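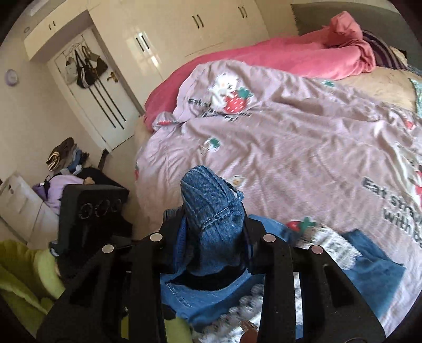 Jeans living on the bed, again
Posted by Sibel Taşdemir in Bedrooms & Laundry

Every Monday I fold my daughter's jeans and put them on her bed so she can put them away. By bedtime they have been joined by a pink blanket, the duvet with the strawberries on it, and whatever she decided against wearing. The wardrobe is tall, white and close enough to touch. It has never been the problem, or so I thought, but she says jeans "don't fit" and the shelf does look full. How do other people store denim so that a twelve-year-old will do it without a speech? I've given the speech.

2 replies

Alper Türkmen
Hooks. Next.

Magdalini Politis
Hooks are fine for the pair she wears tomorrow, but you'll end up with five pairs on one hook and then the hook on the floor. I'd file them instead. Turn the legs right way out first (a twisted leg is what makes the pile lean), lay one leg over the other, tuck in the pointy bit at the seat, fold hem to waistband, then in thirds. Stand them up in a box on the shelf, waistband fold at the top, so she can pull one out without bringing down the rest. Ours is a Clekar box that came with something else.

Tie any cords or drawstrings in a loose bow before folding or they'll lasso the neighbors.

As for the bed, make it before the laundry goes on it. Flat duvet, blanket folded across the foot. My son will happily sleep beside clothes on an unmade bed, but on a made one he seems to find them embarrassing. Also, put the box on a shelf she can reach. I kept ours in the top cupboard for most of a year and blamed his character.

Sibel Taşdemir
It's in the top cupboard. I'll move it tonight.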